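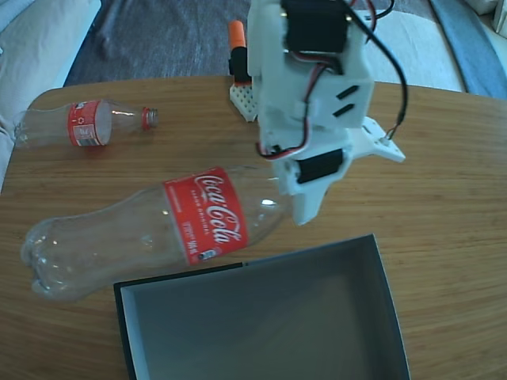
Empty drinks bottles: the small job that tidies the whole kitchen

If you only change one thing in your kitchen this month, change what happens to the empty bottles! I mean it. They're light, they roll, they take up a ridiculous amount of room for something with nothing in it, and they gather wherever there's a flat surface. I used to let them stack up beside the sink until one fell on my foot. Now I do the lot in one go at the table, and it's become one of those little chores I quite look forward to.

Start at the table

Bring every empty in the house to one table. Check bedrooms, the car, the shed, the side of the sofa (always the side of the sofa). Lay them on their sides and you'll see straight away what you've got, big ones and little ones, squashed ones and ones that still hold their shape. A table with a bit of grip to it is best, or put a tea towel down if yours is shiny and they keep wandering off.

Rinse before they dry out

Fizzy drinks leave a sticky film that's easy to shift on the day and a nuisance after a week. A splash of cold water, cap on, a good shake, tip it out. You don't need washing-up liquid unless it held milk or a smoothie. I save the water from rinsing salad and use that, which feels very thrifty.

Stand them upside down in the dish rack for 5 minutes with the caps off. Any longer and they'll be in the way of your mugs.

Squash or no squash?

It depends where they're going. For an ordinary recycling bin I squash mine, from the base upwards, then screw the cap back on while the bottle is still flat so it doesn't puff out again. So satisfying! But if you have a deposit machine near you, check first, as plenty of them want the bottle whole with a label they can read. Our nearest one is outside the shop in Ladodau and it sends back anything crumpled, so those stay round and keep their labels on.

Caps on is the rule where I am. Loose ones are small enough to get lost in the sorting, and they end up under the cooker anyway.

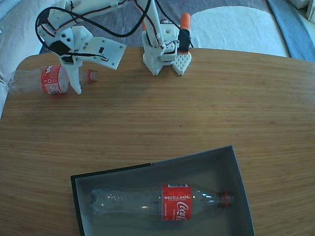 Find the right box

Bags are hopeless for bottles. They slump, they split, and the one you want is always at the bottom. What you're after is a plain open box with straight sides and no lid, long enough for a big bottle to lie flat. Take a bottle to the shop with you if you're buying one! I got mine from a Barredo sale shelf and it has been wiped out more times than I can remember. It lives under the bench and comes up to the table when it's needed.

Lay the bottles on their sides with all the caps pointing the same way. It looks neater, yes, but they also nestle together properly and you can fit another layer across the top. Slip the small ones into the gaps at the end.

When the box is full, it goes. I write the collection day on a bit of masking tape on the inside wall, where only I can see it.

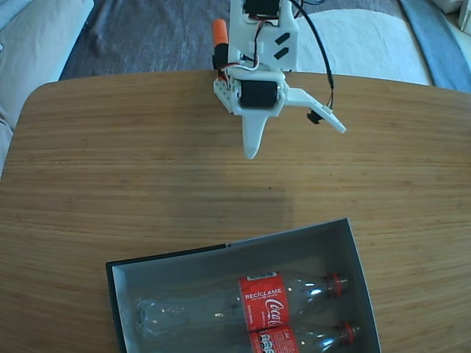 Keep a couple back

Before the box goes out, think about whether you could use one or two. A big clear bottle with the base cut off makes a brilliant little cloche for courgette seedlings (take the cap off on warm days). Cut the top third off instead and you have a funnel for birdseed and a deep pot for soaking paintbrushes. Small ones filled three-quarters full with water and frozen are just the thing for a cool bag, and you can drink them later.

Go over cut edges with a strip of tape, especially if children are helping.

What I don't do any more is keep ten "just in case". Two is plenty, and there'll be more along soon enough.

Sticky table afterwards? Warm water with a drop of white vinegar on a well-wrung cloth, along the grain, then a dry cloth straight after. Oiled tops might want a plain damp cloth instead, so try a corner first.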